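How to Fix Sore Wrists From Hand Tools (Without Buying Another Gadget)

15/11/2020

Search for help with a sore wrist and you will be sold something within two clicks. A brace, a gel sleeve, a squeeze ball, a glove with copper in it. I have tried most of them over the years, and my drawer is full of the results. What follows costs almost nothing and takes one afternoon to set up. I can't promise it will work for you, and I would be wary of any page that does.

First, the usual warning, and I mean it. Numb fingers, pain that wakes you at night, swelling, or a grip that suddenly gives out are matters for a doctor. This page is for the ordinary ache you get after a few hours with a drill, a sander, a hedge trimmer or anything else you hold up in one hand.

Step 1. Find out what the tool weighs

Put it on a kitchen scale with the battery in and whatever attachment you normally use. Don't trust the box. My Skovar sander is advertised by its bare weight, and with the battery, pad and dust bag on it came to 1,676 grams. The dust bag and battery made up 441 of those, and all of that hung off the back end, behind my hand.

Where the weight sits matters more to me than the total. Balance the tool across one finger and mark the balance point with a bit of tape. If your hand goes nowhere near the tape, your wrist is doing the job of holding the tool level the whole time it's running.

Step 2. Move your hand before you change the tool

Hold the tool the way you always do and look at your wrist from the side. Is it bent back? Tipped toward the little finger? Try to get a straight line from the knuckles to the elbow. Often this means raising or lowering the work, and a couple of blocks under the board will do it. I spent years bending over a bench that was too low and blaming the sander.

Then loosen your fingers until the tool just starts to slip, and tighten a little from there. Most people squeeze far harder than they need to, me included. If the slipping comes from a shiny handle, wrap it with cloth tape. The Tovari foam grips I bought for this made the handle fatter, which made things worse, and I have small hands.

Step 3. Add a strap, if there's somewhere sensible to put it

I was doubtful about straps. A good one spreads the load over more of the hand, so the fingers can relax. A bad one digs in and gives you a new sore spot. Look for something flat and soft at the edges. 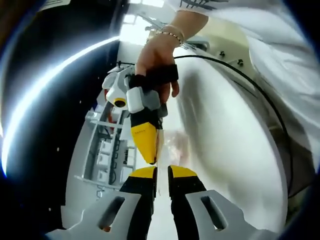
Fingers curled around the strap on a hand-held device. Check how your own knuckles sit.

Set it with your hand in place. You should be able to slide your hand out without tugging. Never strap yourself to anything with a blade or a spinning bit, whatever the packaging suggests, and don't cover a vent or a switch. On a tool that can kick, skip this step altogether.

Run it for ten minutes, then look at your skin. Red lines mean it's too tight or too narrow. The Pinditik strap left a groove across the back of my hand and now holds up a tomato plant.

Step 4. Take breaks you can keep to

You'll read that you must rest every so many minutes, and the number changes from site to site. I have never seen a good reason for any of them. I stop whenever I change sandpaper, put the tool down completely, and let my arms hang. If the job has no natural stops, set a kitchen timer for whatever you'll obey.

Switch hands for the easy parts too. It feels clumsy for a week or so.

Step 5. Test one change at a time

Write down how the wrist feels that evening and the next morning, from zero to 100. In October I started at 70. Four weeks later I was down in the twenties on most days, though I also did less sanding in that time, so make of that what you like. If you change the strap, the bench and the grip on the same day, you'll have no idea which one helped.

What I'd skip

Copper anything. Vibration gloves so thick that you have to grip twice as hard. Wrist braces worn all day without anyone medical having told you to. The Rojanasak hand trainer, a spring with two handles, which had me squeezing all evening with a hand that was already tired from squeezing.

Stretches I'm on the fence about. They feel nice. I do them while the kettle boils, and I've stopped expecting anything from them.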